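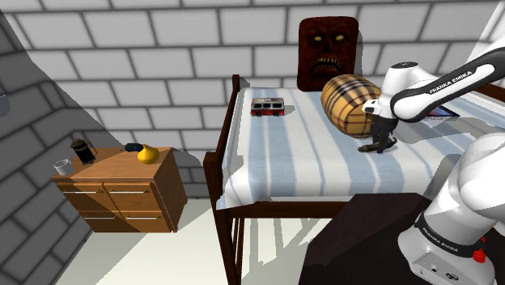
From: Simin Mahmoudi
To: sim-manipulation list
Date: 28 Dec 2020
Subject: Re: Open day, bedroom demo

Hamidreza Zarei wrote:

> Is the bedroom scene still the one for the open day? I have it down
> for the second slot, after the Zesta talk. I need to know which
> objects are in, how long one run takes, and whether visitors can
> choose the target. Nouri have asked for the same scene they were
> shown in October.
>
> Hamidreza

Yes, it is the bedroom. The arm is the Franka, base beside the bed, all targets on the striped sheet. The bus, the plaid cushion and the red item with the monster face are in. The flat item stays as well, but please don't offer it as a target. The gripper has very little clearance over the mattress there and the planner rejects most of the approaches.

Nothing on the dresser is a target. The mug and the other three objects are set dressing and have collision shapes only.

One run is capped at 600 steps. I would plan for 18 runs in the slot, with the reset included. Visitors can choose between the bus and the cushion. The cushion is the slower of the two, as the wrist has to come in over the top and the contact solver needs a smaller time step.

On the Nouri request: the layout is the same as in October but the lighting is not. The shadows on the block walls and the floor are much harder now. If they want to compare runs, they should use the joint logs and leave the renders out of it.

The build is on the Tronell machine under demo/bedroom. Please run it once from a clean login before the day. Last time the Hikico display fell back to the wrong resolution and we lost the first two runs.

Simin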